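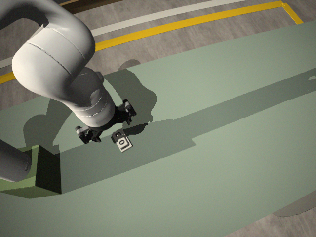
3. Control and Perception Software

3.1 Setup

All of the work in this section was done in simulation. The arm is mounted at one corner of a green table and carries a two-finger parallel gripper. The planner, which we call Jonell, runs as one process and the perception node, Kolix, runs as another. They share a message queue and nothing else. Dewanti Osman wrote most of Kolix, and the rest of the group worked on Jonell and the logging.

3.2 Finding the part

Kolix reads the wrist view first. It looks for the printed number, fits a rectangle around it and passes the center and angle to the planner. Our first version took a single reading and went straight down. That failed whenever the arm's own shadow split the label, because the rectangle fit locked onto the shadow edge instead of the printed border. We fixed it in December by taking 7 readings on the way down and using the median angle.
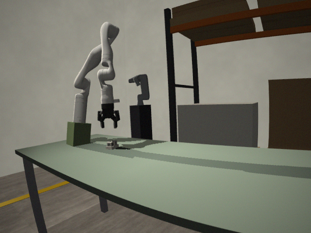

The hover pose matters more than we expected. If the wrist stops too high, the digits cover too few pixels to read. If it stops too low, the shadow of the gripper covers most of the label. We ended up storing the hover height as a setting in the task file so it could be changed without a rebuild.

3.3 Planning the descent

Jonell plans in joint space down to the hover pose and then switches to a straight line for the last part. The fingers are turned to match the label angle before the line starts. Any correction larger than 30 degrees is rejected and the reading is taken again.

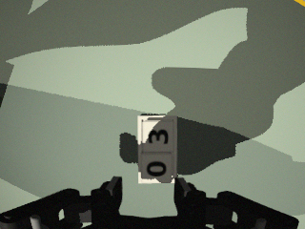

The remaining error is mostly in rotation. A label turned sideways can match in two directions, and for a parallel gripper either one is fine – but the placing step needs the right one. We compare both against the digit template and keep the better score.

3.4 Results and open items

We logged 1,963 simulated attempts. Of these, 217 ended without a grasp, most of them from a bad angle. The Jarnberg log viewer was used to sort them by cause.

Still to do:
Retry logic when the queue is full
A second light position in the test set
Move the template files out of the Kolix source folder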